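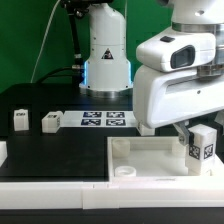 One buyer wrote under the product page that the Tresuvley knee support "holds well on stairs, but slides when I sit the whole morning", and after 14 days with it I can say the same.

I bought mine from the Skutthorpe web shop in June, in size medium. My knee has troubled me since the winter, mostly on the inner side, and my physiotherapist had nothing against a soft support as long as I continued with the exercises. So please read this as the experience of one patient. It is not medical advice.

The support is a knitted sleeve with two straps. The upper strap is wide and comfortable. The lower one is narrower, and on me it left a red line if I closed it too tightly. Walking downhill became easier from the second day. Whether the sleeve did this or I simply walked more carefully, I cannot tell.

The size table is the weak point. It asks for the thigh measure, but does not explain how far above the knee one should measure. I had 48 cm, and this falls exactly between two sizes. The shop answered my e-mail the next morning and advised the smaller one, and it was good advice. 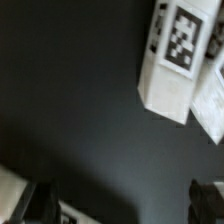 Washing and wear

The leaflet says hand wash only, and drying takes over 14 hours in my bathroom. The closures still hold, although they collect a lot of fluff. I had a Bramia sleeve before, and it dried faster but gave much less support at the side.

I will keep it for walks and take it off at my desk.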